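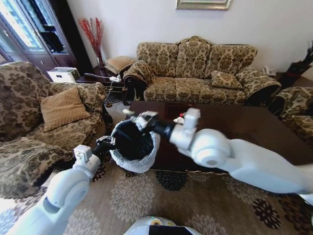 According to Tarek Haddad, the question children in Flolbridge ask most often about trash is a short one: where is "away"? People say they are throwing something away, and the word sounds like the name of a place. In Flolbridge it is several places, and each has a road leading to it.

This page has been prepared by the Flolbridge Department of Public Works for readers in the third through fifth grades. Words in **bold** are explained at the end.

## The first stop is at home

Trash begins in small containers. There may be one in the kitchen, one in the bathroom and one in the living room. Many families put a plastic bag inside and fold the top of the bag over the rim so that it does not slide down. When the bag is full, it is tied and carried to the large gray cart outdoors.

The gray cart is for trash. The blue cart is for recycling. Households that have asked for a green cart use it for food scraps and yard waste. On collection day, all carts should be at the curb by 7 a.m. with the lids closed and the wheels facing the house. A cart with an open lid lets in rain, and wet trash is heavy. It also lets in raccoons.

## The truck

A collection truck has a large metal box on the back called the body. Inside is a strong steel plate that moves back and forth. The driver presses a button, the plate pushes the trash toward one end, and the bags are squeezed together. This is called **compacting**. A truck that compacts its load can visit many more streets before it has to be emptied.

Each neighborhood has its own route, and each route has a number. Route 103 covers the hills on the north side of Flolbridge, where the streets are narrow and a shorter truck is used. Route 114 follows the Aasen River and ends at the old mill bridge. If your cart is missed, the person who answers the telephone at Public Works will ask for your route number. It is printed on the inside of the cart lid.

Please stay on the sidewalk when the truck is working. Drivers enjoy a wave, but they cannot see a person who is standing close behind the truck.

## The transfer station

When a truck is full, it drives to the **transfer station** on Sollar Road. The building is very tall and has doors on two sides. Trucks are weighed on the way in and again on the way out. If you subtract the second weight from the first, you know how much trash was left inside. The town keeps a record of every load.

The trash is tipped onto a concrete floor called the tipping floor. A loader, which looks like a tractor with a wide bucket, pushes it into a long trailer waiting on a lower level. Workers watch for things that should not be there, such as car batteries, paint cans and propane tanks. These are set aside and handled separately.

One long trailer carries the loads of several collection trucks. The next part of the trip is on the highway, and it would waste fuel to send every small truck that far.

## The landfill at Andham

The trailer goes to Andham, to a **landfill**. Many people imagine a landfill as a hole with trash thrown in. A modern landfill is built in layers, somewhat like a very large cake, and engineers plan it for years before the first load arrives.

At the bottom is a thick layer of clay that has been pressed flat. On top of the clay is a heavy plastic sheet called a **liner**. The clay and the liner keep dirty water from soaking into the ground. Above them is gravel with pipes running through it.

Rain falls on a landfill as it falls everywhere else. When rainwater trickles down through trash, it picks up bits of whatever it touches and becomes a brown liquid called **leachate** (say LEE-chate). The pipes collect the leachate and carry it to tanks, and from there it is taken to be cleaned.

The trash is spread out and crushed by a machine with spiked steel wheels. At the end of each working day it is covered with soil. The cover keeps papers from blowing around and makes the place less interesting to gulls, although the gulls at Andham have not given up.

## What happens inside

An apple core on a garden compost pile is broken down by worms, insects and tiny living things called microbes. Many of these need air. Deep inside a landfill there is almost no air, so things break down very slowly. Newspapers have been dug out of old landfills with words that could still be read.

Some microbes can live without air. As they feed on food scraps and paper, they give off a gas called **methane**. Methane traps heat in the atmosphere, so it should not be allowed to drift away. At Andham, wells are drilled down into the trash to collect it. The gas is burned in an engine, and the engine turns a generator that makes electricity. The lights in the weighing office run on it.

## When a landfill is full

No landfill can be used forever. When a section reaches its planned height, it is sealed with another liner, covered with soil and planted with grass. Trees are usually left out, as their roots could reach down and damage the liner. The oldest section at Andham was closed one August and is now a meadow. Visitors may walk on the path around it, and there are bluebirds in the fence boxes.

People continue to check the water and the gas for many years after the last truck has gone.

## A letter from a reader

Guðlaug Bundgaard wrote to ask whether it would be simpler to send all of our trash into space. It would certainly be farther away. A rocket, however, can carry only a small load compared with the trash a town makes, and it uses a great deal of fuel. The department has no plans to buy one.

## Try it yourself

You will need two clear jars with lids, some garden soil, a lettuce leaf, a piece of newspaper, a plastic bottle cap and an adult who does not mind a jar on the windowsill.

1. Fill each jar halfway with soil.
2. Tear the lettuce and the newspaper in half. Put one piece of each in both jars, against the glass where you can see them.
3. Put the bottle cap in the first jar, also against the glass.
4. Cover everything with a little more soil.
5. Sprinkle water into the first jar until the soil is damp. Leave the second jar dry.
6. Close both lids loosely and look at the jars once a week.

Draw what you see each time. Which piece changes first? Does the dry jar change at all? When you have finished, empty the soil outdoors, put the bottle cap in the gray cart and wash your hands.

## Words to know

**Compacting:** squeezing trash so that it takes up less space.

**Landfill:** a place built to hold trash safely in the ground.

**Leachate:** water that has passed through trash and become dirty.

**Liner:** a thick plastic sheet that stops liquid from leaking out.

**Methane:** a gas made by microbes that live without air.

**Transfer station:** a building where trash is moved from small trucks to large trailers.

School groups may visit the transfer station on Sollar Road from the viewing gallery, which is behind glass. Teachers should write to the Department of Public Works, 500 Aasen Street, Flolbridge. Closed-toe shoes are required.

*Page last revised January 8, 2024.*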